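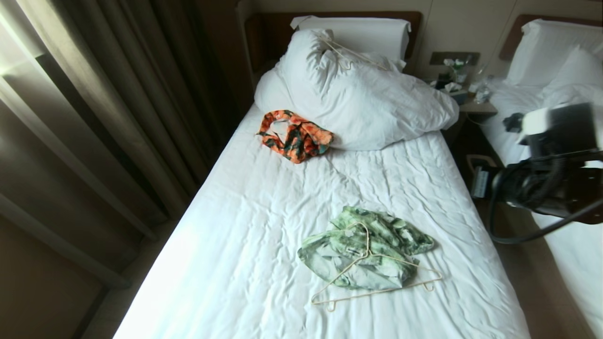 When the Laundry Robot Won't Let Go: Stuck Hangers and Other Grief

I've had Tumo hanging up shirts in the spare room for a while now, and mostly I love it. I lay the clothes out on the bed, put the hangers next to them, hit start in the Flikance app and go do something more fun. But we've had our share of bad days, and the worst one was the day it closed on a hanger and would not open again. I pulled. Please don't pull! I ended up with a bent hanger, a red mark across my palm and an arm that wouldn't find its home position until I'd been through the whole setup twice.

So these are my notes on what to do when it sticks, plus the small habits that have kept it from happening so often. They're for a single arm with a two-finger gripper. If yours has suction cups, most of this won't help you much.

First, stop the arm (the real way)

Use the red button on the base. I used to hit pause in the app, and pause only holds the arm where it is, with the motors still on and the fingers still squeezing. When the app loses its connection for a second it can also pick up right where it left off, with your hand in there. Ask me how I know.

Red button, then count to ten, then touch things. If you have kids or a cat in the room, they go out first and the door gets closed.

Getting a hanger out of the fingers

1. Put a folded towel under the arm before you release anything. Mine sags a little when the power goes, and it once came down on a shirt button and cracked it.

2. Find the manual release. On mine it's a little slot on the side of the gripper that takes a flat screwdriver, and it needs half a turn. Check your own manual, they move it around between models.

3. Hold the hanger with your other hand while you turn. Wire hangers are springy, and one that has been bent in the grip will jump when it's freed. Keep your face back.

4. Slide the hanger out sideways along the fingers. If you lift it straight up, the hook can snag in the openings in the fingers and you'll be there all afternoon.

5. Look at the hanger. If the coating is scraped or the wire has a kink in it, toss it. A kinked one will stick again, I promise. 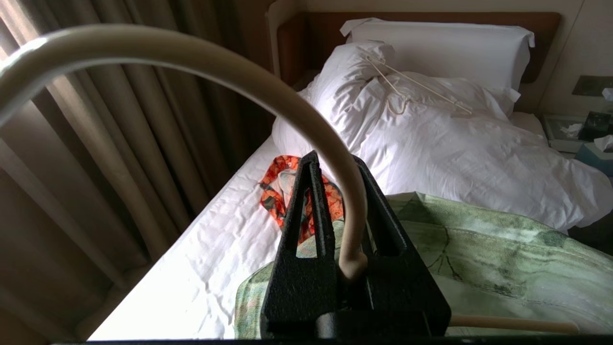
Beige tubing clamped in the fingers, with the clothes still on the bed.

Why it sticks in the first place

I finally sat down with the log, which had 2,957 lines in it (a thrilling evening), and the trouble nearly always started the same way. The gripper had closed on the hanger right at a bend. On a straight stretch the fingers sit flat and open up fine. On a curve they twist a little as they close, and then the motor is fighting the twist when it tries to let go.

The other cause was cloth. A fold of shirt gets pinched in with the hanger, the grip reading goes funny, and the arm squeezes harder to make up for it. Thin, slippery prints are the worst for this at my house.

What I do differently now

Lay hangers so there's a clear straight piece facing the arm, and don't let the garment cover it. I was tossing hangers on top of the shirts any old way.

Push the duvet well back. A hanger sitting on puffy bedding tips when the fingers touch it, and then you get that grab at the bend again.

Turn the grip force down. The Chowdhury setup guide that came with mine starts you at 1,130 on the force setting, and I run at 1,000 for hangers. Your numbers may be on a totally different scale, so go down in small steps and try a plain T-shirt first.

Wipe the fingers with a barely damp cloth. The textured part collects lint like you wouldn't believe. I do mine every 2 loads, and I turn the power off for that too.

Watch the cable

This is the one I'd put on a sign. The arm has a cable that hangs down toward the floor, and between two beds there isn't much room for it or for my feet. I've stepped in the loop once, carrying a basket, and I grabbed the headboard just in time. Before each run I look at where it hangs and make sure there's enough slack for the arm to reach the far pillow without tugging. Please don't tape it down tight! I did that and it yanked the plug halfway out in the middle of a shirt.

And move drinks off the nightstand. An open glass and a swinging arm is a bad mix, even a slow arm.

When to quit and call somebody

If the fingers stay shut after the manual release, or you smell anything hot, unplug it at the wall and leave it. I took mine to the repair counter in Dallton with the hanger still in it, and they had it apart and back to me the same week. They kept the hanger.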